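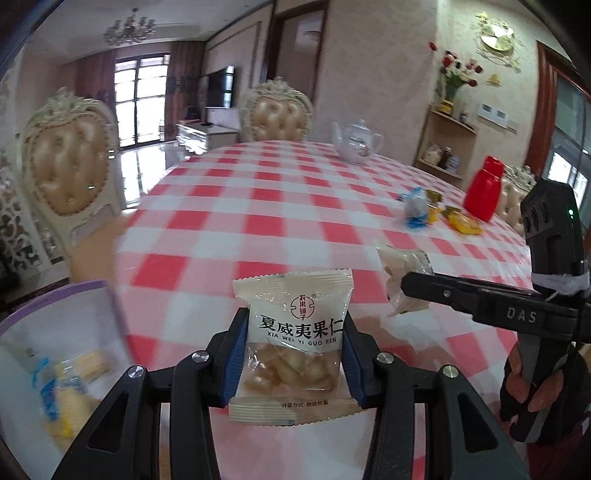
Chapter 3
Choosing a Hand-Held Gripper Kit

In the first two chapters we followed the robot arm itself: its joints, its reach and its controller. We now come to the part which touches the object. The reader who works in a small laboratory or a packing company will seldom build this part from nothing. He or she will buy a kit, or will rent one together with a service, and must then judge what is offered.

The chapter takes as its main case the Ritine, a hand-held gripper kit sold by the firm Jukden. One person holds the device and does an ordinary task with it, for example sorting small packets of nuts on a dining table. The movements are recorded, and later a robot arm with the same kind of jaws can be trained from them. A second kit, the Parry, is used for comparison in Section 3.4.

Film packets are a good test for any such kit. The film is smooth and it shines, the contents can move inside, and the crimped seal at the top is stiffer than the middle. A jaw that closes well on a wooden block may fold a packet or let it turn. For this reason Mechthild Hollenstein and Gebhard Prantl, who wrote the test plan used in this chapter, begin with packets and take boxes only afterwards.

Their plan asks for 600 grasps with each kit, divided among 16 kinds of object. Every grasp is noted as held, slipped or damaged. The word "held" has here a strict meaning: the object must stay between the pads for three seconds after it is lifted, without turning. Sellers often use the word more freely, and the student should ask for the definition before comparing two data sheets.

We will also look at matters which are not in the data sheet. How tired is the hand after one hour? Can the pads be changed without special tools? Mirjam Widmer kept a diary of such questions during 21 working sessions, and parts of it are printed in Section 3.5 - with her kind permission, and with few corrections.

After this chapter you should be able to

- name the main parts of a hand-held gripper and say what each one does
- write a short test plan for one family of objects
- read an offer for a kit and find what is missing in it

Before you continue, take a small packet from the kitchen and lift it with two fingers only, first at the seal and then at the middle. Write down what you felt in each case. You will need these notes in Section 3.2.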